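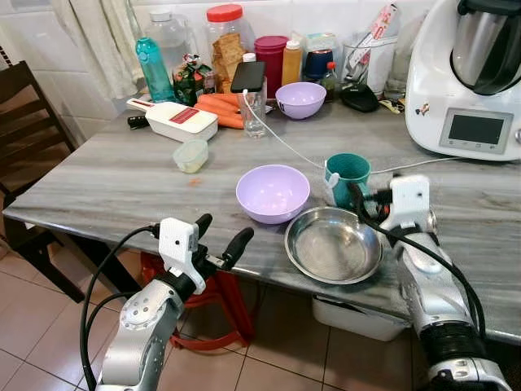 Home Columns Letters Kitchen Archive Subscribe

In defence of the crowded table

Parveen Naqvi
3/26/22

My sister-in-law wants me to clear the table. She has wanted this since December, when she came down from Clulton for a fortnight and couldn't find anywhere to put a cup of tea. Fair enough. There wasn't anywhere.

But I've been thinking about it and I've decided she's wrong, and so are the magazines, and so is the bloke from Rendine Kitchens who came to quote on new cupboards. He took one look and said the word "zoning". Eighty-eight dollars for the visit. Zoning!

The case for putting everything away goes like this. A clear surface is a calm mind, you cook more, you wipe down faster. I tried it. I gave it 30 days, proper effort, bought the matching tubs from Indgate and everything. Crackers behind a door. Water jug in the pantry. Slicer back in its box, box on top of the fridge.

What happened. We stopped drinking water, for a start. The jug sits out against the tiles and people fill a glass on the way past. In the pantry it may as well be in Perth. And the slicer, I didn't use it once in that whole month, because who is getting a chair out to do one carrot? With the carrots lying there and the slicer next to them you get carrot with dinner. Thats the entire trick. I have raised two children on it.

Crackers the same. Tall jar, red lid, you can see how far down they are from the doorway. When they lived in the cupboard we ran out twice and had three packets on the go once. See-through and in the open beats any list on the fridge.

I'll give the tidy people the phone. A phone leaning on a drinking glass with a white cord running over the table is not a system. I know that. But the recipe has to be somewhere and I'm not paying $47 for a stand to do what a glass does. Same goes for keys. Keys on the table is bad, keys anywhere else is lost.

Plastic bowls, too, she had a go at those. Lavender ones. Ugly, apparently. They bounce, they weigh nothing, a kid can carry one to the couch. The good stainless one gets used just as much, it just makes more noise about it.

Where I do draw a line is the front. Back of the table is for standing things, up against the wall, as many as you like, bottles and canisters and packets shoulder to shoulder. Front half is for working. Old Mrs Afridi next door to my parents ran her kitchen like that for decades and fed half the street off it, on a table smaller than mine. You could always roll out dough. You might have to shift a bowl or a mug first, so you shift it, takes a second.

The marble pattern helps, I'll admit. Grey with all that veining, hides crumbs beautifully. Doesn't hide an orange mark. Turmeric or carrot, take your pick, in my house it's usually both. Bicarb paste, leave it, have a go again tomorow.

The cupboard quote came in the end, $544 just for the doors and that was before handles. I've put it on the table with everything else. She's back at Easter and can bring her own coaster.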